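Wie ein Roboter lernt, in einen Computer zu greifen

Eine Erklärung für Kinder ab acht Jahren aus der offenen Werkstatt Kendis

In der Werkstatt Kendis bauen Erwachsene und Kinder gemeinsam Maschinen. Das aktuelle Vorhaben heißt Wiren und wird von Sowmya Kaimal geleitet. Ein Roboterarm soll dabei helfen, alte Computer zu zerlegen, damit brauchbare Teile weiterverwendet werden können.

Was ist ein Roboterarm?

Ein Roboterarm besteht aus mehreren Abschnitten, die durch Gelenke verbunden sind. Auch der menschliche Arm ist so aufgebaut: Schulter, Ellenbogen und Handgelenk lassen sich einzeln bewegen. In den Gelenken des Roboters sitzen Motoren. Am Ende befindet sich der Greifer – er übernimmt die Aufgabe der Hand.

Was befindet sich in einem Computer?

Die große Platte im Gehäuse heißt Hauptplatine. Über sie tauschen die Bauteile Signale aus. Der Prozessor rechnet. Der Arbeitsspeicher merkt sich alles, was gerade gebraucht wird, und vergisst es beim Ausschalten wieder. Das Netzteil versorgt die Teile mit Strom.

Für die Arbeit liegt der Computer auf der Seite und ist geöffnet. Der Arm kommt von oben, und seine Greiffinger zeigen zum Speicherriegel und zum Sockel des Prozessors. Der Riegel ist grün und trägt einen weißen Aufkleber. Die freien Steckplätze daneben sind schwarz.
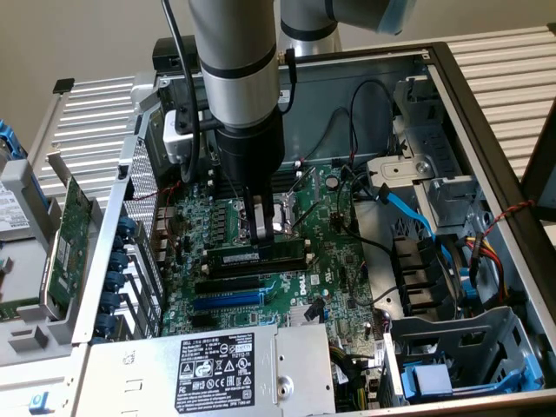

Warum ist das Greifen schwierig?

Ein Speicherriegel ist dünn und sitzt fest in seinem Steckplatz. Drückt der Greifer zu stark, kann das Bauteil brechen. Drückt er zu schwach, rutscht es weg. Manikandan Bangera schreibt das Programm für die Bewegungen. Bisher hat er 41 Fassungen davon gespeichert.

Regeln in der Werkstatt

Vor dem Öffnen eines Computers wird der Netzstecker gezogen. Das Netzteil selbst bleibt immer verschlossen. Solange der Arm eingeschaltet ist, halten Kinder drei Meter Abstand. Die Kindergruppe trifft sich am Mittwoch um 15 Uhr.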